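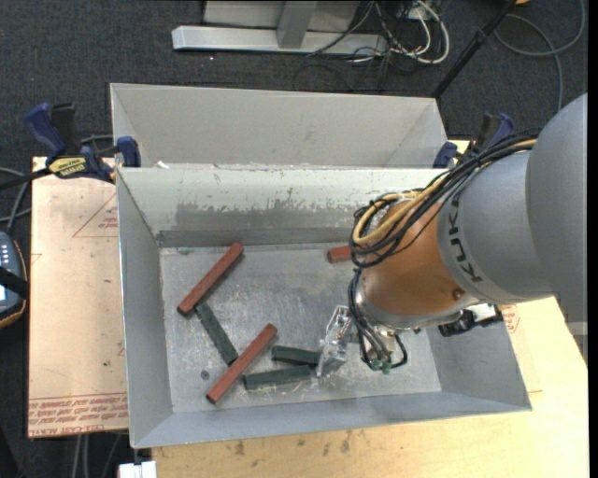

Yaowalak Thaweesak wanted to know who was going to pay for the second bin. She put the question to the whole table, but she was looking at Dennis while she asked it, and she had her pencil on line 14 of his budget.

Dennis said the second bin was in the quote already. One to pick from, one to drop into. You couldn't try out a sorting job with only one.

"Then why is it on a separate line?"

"Because I made the sheet late at night," he said.

She wrote something next to line 14 and moved on to line 15.

It was a little after four in the afternoon, in February, and the heat in the upstairs office at Akcombe had been off since lunch. There were three of them at the table. Paul, who owned the place, had his coat on and was eating crackers out of the sleeve. He had asked for this meeting in the fall, when he came back from a trade show with a bag full of brochures, and he hadn't said much since it started.

The job was bars. Akcombe got them mixed, red ones and green ones, thrown into bins by the supplier any way they landed. A person at the end of the line reached in, took one out and put it where it belonged. Two people did this on the day shift and one did it at night. The night job had been open for nine weeks.

"Tell me about grippers," Yaowalak said.

"There's two ways to go," Dennis said. "Nerneo makes one with fingers. Tremetent makes a suction one. The suction one is cheaper, but it needs a bar lying flat with nothing across the top of it. Ours don't lie flat."

"Do they ever?"

"Some of them. You saw downstairs."

She had seen downstairs. She had stood by the bench for most of the morning with her arms folded, looking at the red and green bars on the bottom of the bin and the orange wrist of the arm above them, with all its hoses. Dennis had explained the hoses. She had asked what a hose cost. He hadn't known, so he'd gone off and called someone, and it was 63 dollars for the kind that bent tight, and it would need a new set every year at the rate they wanted to run.

That was line 15. She put a check next to it.

"What's this here? Clamps."

"For the bins. On the bench we've got them held with hand clamps. On the floor they'd need to be bolted to something. The arm has to know where the bin is. If it moves a half inch, you start over."

"Why can't we use hand clamps on the floor?"

"A forklift goes by," Dennis said. "Somebody bumps it. I'd rather not."

"How much is the bolted kind?"

"140 each. You need four."

She did the math in the margin, though he had already done it in the column next to her hand. Then she turned the page over. There was nothing on the back, and she turned it over again.

"You don't have anything here for the floor itself," she said.

"What do you mean?"

"The concrete by door three. It's cracked. Kongkaew wouldn't set the new press on it, remember? They made us pour a pad first. It held us up a month and we paid their crew to sit in the parking lot."

Dennis remembered. He had been the one who bought them coffee. He looked at line 22, which was the total, and at the number under it that Paul had written in pen back in the fall and circled twice. There had been 2,000 dollars between the two numbers that morning. He had been proud of that 2,000 dollars. He had planned to call it the cushion.

"We could put it by door one," he said.

"Door one is shipping."

"Shipping could move down."

"Shipping moved last year," Yaowalak said. "I'm not going to be the one who tells Lorraine."

Paul folded the top of the cracker sleeve and put it in his coat pocket. "What happens if we wait?" he said.

They both looked at him.

"I'm asking. Say we wait until summer. What happens?"

Dennis said the quote was good for 60 days and after that it would be a new quote. Yaowalak said the night job would still be open, and that she was paying overtime on it – time and a half, every shift, to a man with a bad shoulder. She had that number too. It wasn't on Dennis's sheet. She had it on her own sheet, in a folder under her elbow, and she took it out now and slid it across.

Paul read it for a while. Dennis tried to read it upside down and got as far as November.

"You had this the whole time?" he said.

"I wanted to see if yours worked without it."

"Does it?"

"No," she said. "You forgot the pad, and you've got training down as one day. It won't be one day. But put mine next to it and it's close."

Paul asked what a pad cost. She told him. He asked if that was the price from last time or the price now, and she said it was the price from last time, and he asked her to get the price now. Then he asked Dennis for the fingers, not the suction, and to find out if Nerneo would let them pay in two parts.

"And fix line 14," Yaowalak said.

Dennis crossed out line 14 and wrote the second bin in with the first. The total stayed the same. He took the sheet downstairs to type it over, and he could hear them behind him on the landing, still talking about the concrete.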